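Sunday, March 23, 2025

**To:** Pellelbridge Small Repairs Fund
**From:** Naminitz Tool Library
**Re:** Progress on the workbench and hand tool grant, second report

We promised you a report at the end of the winter, and by our reading of the calendar we've made it with a few days of bad weather to spare.

## Where things stand

The back room is open. When we last wrote, in January, it was still a back room in the sense that things were put there to be forgotten, and the grant had so far bought us a dumpster rental and a new respect for old paint cans. It now has light, heat on most days, a door that closes, and 2 work surfaces that members can book by the half day.

The first is the bench we described in the application, built by members from donated lumber. It is level in one direction. We're working on the other one.

The second was not in the application. Sugiyama, the kitchen showroom on the corner, was clearing out its old displays and offered us a gray marble-patterned countertop, on the condition that we take it away the same afternoon. We did, and our backs would like that noted under in-kind contributions. We had budgeted for plain board, so the money saved has gone into tools, as you agreed by email.

Members were doubtful about the countertop. It looks like it's waiting for canapés. It has become the surface people ask for, mostly for small jobs: lamps, hinges, toy trucks, the undersides of toasters. It wipes clean in one pass, which the bench will never do again. The drawback is that a small dark screw can lie among the veins in plain sight and stay there until closing time. We now hand out a shallow tray with every booking and ask people to use it, and some do.

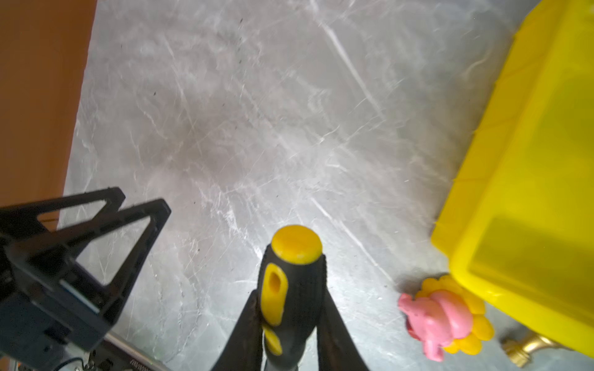 Screwdrivers were the largest line in the tool budget and have caused the most discussion. We started the year with a coffee can of them, nearly all flathead, several of which had spent their careers opening paint. Those have been retired to a drawer marked "Prying," where they seem happy. In their place we bought 18 drivers in a mix of tips and lengths, and we picked them on the handle. Our older members wanted something with ridges that they could hold on to. Everyone else wanted a color that would be noticed when left on a windowsill. Black and yellow won on both counts, and a hanging hole in the handle settled it, as we had already put up the hooks.

The hooks themselves went less smoothly. The first set was a little too fat for the holes, a fact we discovered after mounting all of them. The second set fits. The first set is available to any grantee of yours who has fatter holes.

## Lending

Lending restarted in January under the Prirkotine system, the checkout software we told you about last time. It does what we need and sends reminders in a tone nobody here would dare to use in person. Returns have improved. We have 7 tools overdue as of today, the most serious being a belt sander whose borrower keeps renewing it and keeps describing the floor as "nearly there."

The sign-out sheet on the clipboard was supposed to end when the software arrived. It hasn't. People like the clipboard. We type the sheet in on Sunday evenings and have stopped arguing.

## Money

Spending is within the approved total. Tools came in slightly over the original line and work surfaces well under it, for the reasons given above. Electrical work cost what the electrician said it would, and we've kept the invoice as a souvenir. Receipts are attached in one file, in date order, except for the hardware store ones, which are thermal paper and fading. We photocopied those before they went blank.

Still unspent: the signage line, and most of the safety line. Goggles and gloves are ordered and late.

## What hasn't worked

The Saturday morning sharpening session drew no one with anything to sharpen, twice. We'll try it on a weekday evening and call it something friendlier.

The pegboard outlines, meant to show where each tool goes, were painted before the final tool list was settled. As a result we have a very clear space reserved for a pipe wrench we don't own. Visitors assume it's been stolen.

## Next

Before the final report we plan to level the bench, repaint the outlines, put up the sign with your name on it, and run the first beginners' evening at the marble-patterned counter, starting with how to wire a plug. We'd be glad to have someone from the fund come by. Bring a toaster if you have one that's misbehaving. There's decent coffee, made in a machine that one of our members repaired at the counter and has so far declined to take home.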